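Suturing practice room – walk-round checklist with comments
Room 1306, Vikmont Skills Centre
Inspected by: Encarnación Marín
Accompanied by: Kianoush Babaei
Date: 02/09/2019

Thank you to everyone who made space for us this morning and carried on stitching while we went round with the clipboard. Comments are longer than the form really allows for, so please bear with me, and do come and find me if any of it is unclear.

1. Access and floor

1.1 Door opens fully and closes by itself – Yes
1.2 Walkway clear to the sink and the fire exit – Partly
Comment: two coats and a rucksack were hanging over the extinguisher. Kianoush moved them to the pegs while I was still writing it down, bless him, but they do need to stay there.
1.3 Floor dry, no trailing leads – Yes

2. Needles and thread

2.1 Needles signed out at the start of the session – Yes
2.2 Needles signed back in at the end – No
Comment: the sheet from the previous group had 20 out and no figure at all in the return column. I am fairly sure they all went in the sharps bin and the form was simply forgotten at home time, but "fairly sure" isn't something I can tick. Please write the number in before anybody takes their gloves off.
2.3 Needle held in the jaws or parked, never left lying on the work – Yes
Comment: lovely to see this one going so well, because it was our worst item last December. A curved needle is a small dark thing and very easy to lose sight of once your attention is on the thread. 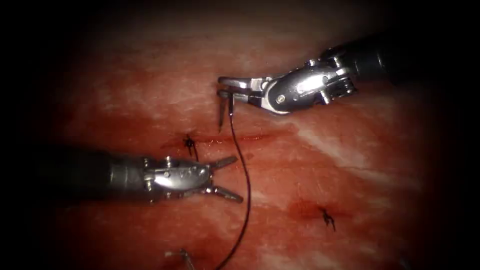
I would only add that the same care is wanted when the needle is passed to a neighbour. Put it in the dish, let the other person pick it up, and say out loud that you've done so. It feels a bit silly for the first week and then you stop noticing.
2.4 Thread in date and packets undamaged – Yes
Comment: one opened Tratska packet at the back of the drawer, thrown away.

3. Handling during practice

3.1 Both tips in view before the thread is pulled – Yes
3.2 Thread drawn steadily, without snatching – Mostly
Comment: most of you are very patient with it. One or two were hurrying the last few stitches before the tea break (I do understand!) and a hurried pull is the one that tears the edge. If the thread drags, stop, let a little slack back in and look at where it is catching.

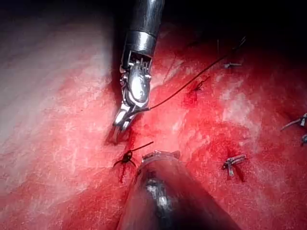 Kianoush asked me to put in a word about lighting too. The shine off a glossy surface can hide a fine black thread completely, and he suggests turning the brightness down a touch before you start hunting for a lost end. We tried it and I was won over straight away.

3.3 Knots sit flat and ends are trimmed – Mostly
3.4 Pads changed when worn – No
Comment: Radebe deliver new pads every 6 weeks and there are 8 unopened ones on the shelf, so there's no need to be thrifty. Once an area is full of old holes it won't hold a stitch fairly, and people end up blaming their own hands.

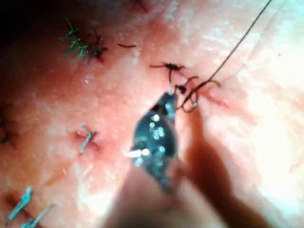

Item 3.3: dark knot sitting over a puncture point, with the long end running off taut.

3.5 Loops kept open and clear of the instruments – Partly
Comment: a wide loop is fine, and easier to learn with, but please look where it has wandered before you close the jaws. Any strand that has gone round a wrist should be eased off first. Same for instrument tips: wipe, look, then use.

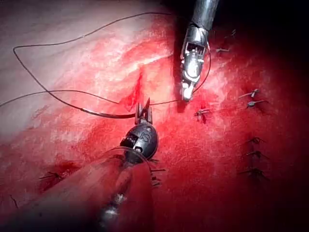 4. Sharps and waste

4.1 Sharps bin below the fill line – Yes
4.2 Bin labelled and lid fitted properly – No
Comment: lid was on one side only. Pressed down while we were there, and label now filled in.
4.3 Used pads bagged separately – Yes

5. First aid and paperwork

5.1 First aid box stocked – Partly
Comment: short of small plasters. Moneo order goes in this week and I've added two boxes.
5.2 Needlestick instructions on the wall and readable – Yes

Actions
2.2 Return column to be filled in every session – group leads
3.4 Worn pads to be replaced – Kianoush Babaei
5.1 Plasters – Encarnación Marín

Overall result: pass, with the three actions above.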